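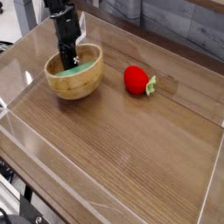 One customer from Handisdale writes that she bought our round bowl for fruit, and after one month the fruit had to move out. Now it stands by her sink with the sponges in it, and she asks if she may order a second one for the table. Yes, of course, we have them again since March.

Home Kitchen Bowls Boards Play Food Care Delivery Contact

Triltgate Round Bowl, wood, item 944

The Triltgate is a plain round bowl with a thick rim and a light, warm honey color. The bands of the grain go around the outside, and no two bowls have them in the same place. Toward the base the bowl becomes a little narrower, so you can take it from the shelf with one hand. Inside, the wood is a bit darker and feels smoother than outside. We like this difference and we do not try to hide it with stain.

What people keep in it

We sell it as a kitchen bowl, but our customers are free people. Many use it for bread or onions. A flat sponge fits inside too, like the green one we use for wiping the table. If you keep a sponge in it, please press the water out first, and let the bowl stand empty during the night – wood must breathe.

Families buy it also for play food. The soft strawberry, red with a pale green leaf cap, is the most asked for from our play range and is sold separately as item 88. It is for playing and for decoration, and it should be kept away from open fire and from very small children who still put everything in the mouth.

Care

Wash by hand with warm water and a little soap. Dry it at once with a cloth. Do not put it in the dishwasher, in the microwave or on the radiator. Two times in a year, rub in a few drops of food-safe oil and wait until the next morning before you use it. Small scratches inside can be taken away with fine sandpaper, always along the grain, and then oil again. A bowl which has got a crack we can sometimes repair. Write to us before you send it.

Delivery

The bowls are turned in the Bakhtiari workshop and packed by us in Clodton, in paper and cardboard. We make 800 of them in a year, so in the weeks before the holidays the waiting time may be longer than you wish. Shipping is free if you order 50 or more, for example for a restaurant or a kindergarten. For smaller orders the price of shipping is shown in the cart before you pay.

If your bowl arrives damaged, keep the box and send us a short message with the item number. We exchange it – you do not need to pay the return.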